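Ticket 361: Door opening task, lever not grasped, run aborts on timeout
Product: Kemotent door package, simulated test flat
Reported by: Romana Sýkora
Assigned to: Juraj Hrnčiar
Status: Open, workaround in place

Fault
The two-armed robot stands off from the door, raises both arms and starts its approach. The approach finishes without an error. The planner then waits for a grasp confirmation that never arrives, and the run stops at the 600 second limit. Out of 43 runs on the current build, 29 ended this way. The remainder completed normally with identical settings. 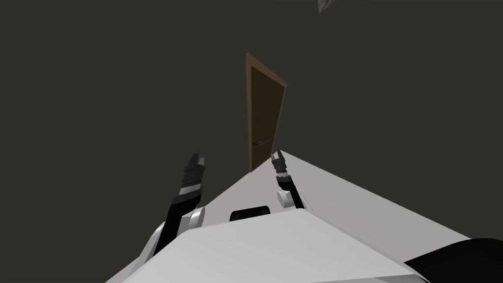 The start pose was checked first. Base position and heading matched the stored values in good and bad runs alike, so a drift in the start pose is ruled out. Joint limits were not reached on either arm.

Romana Sýkora, first entry
Replayed a failed run with the wrist views switched on. Finger command was "open" throughout. No contact was logged on either finger before the timeout.

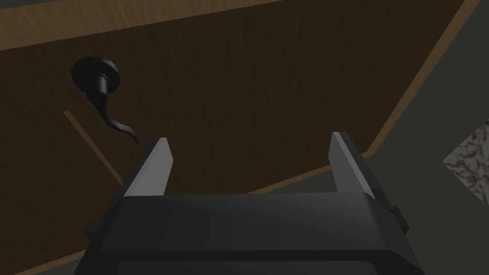

Wrist view: fingers open, lever handle above and to the left of the left finger.

Juraj Hrnčiar, reply
Please check whether the offset is constant. If it is, I would suspect the handle frame in the door model, which was re-exported when Iveta Holub changed the lever shape. The old frame sat at the centre of the base disc.

Romana Sýkora, second entry
Not constant. It varies from run to run, and a few failures have hardly any sideways error at all. 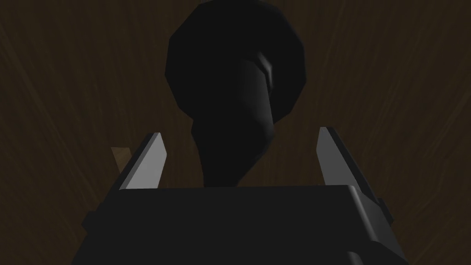
The grasp check needs both pads in contact before it reports success. With the stem in the gap between the fingers and touching neither, it has nothing to report, and the close command is only sent after a depth threshold is met. I think the threshold is still set for the old lever. Lowered it in a local copy; results to follow.

Juraj Hrnčiar, reply
Agreed on the threshold, but it does not account for the sideways cases. Send me the wrist views from those as well.
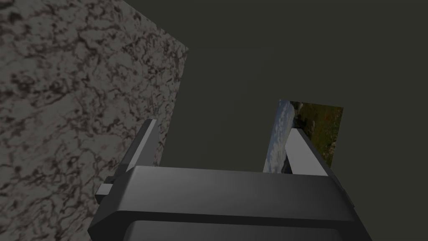 Target selection is my next suspect. The detector takes its candidates from whatever the wrist view offers, and it keeps the last target if no handle is found. In this view there is no door at all, only the stone-textured block on the left and the landscape picture behind the right finger. A stale target would go unnoticed here. Cauã Conceição is adding a timestamp check.

Workaround
Reject any target without a fresh detection and restart the approach from the stand-off pose. Do not raise the time limit.

Next action
Iveta Holub to confirm the handle frame. Fix planned for the August build.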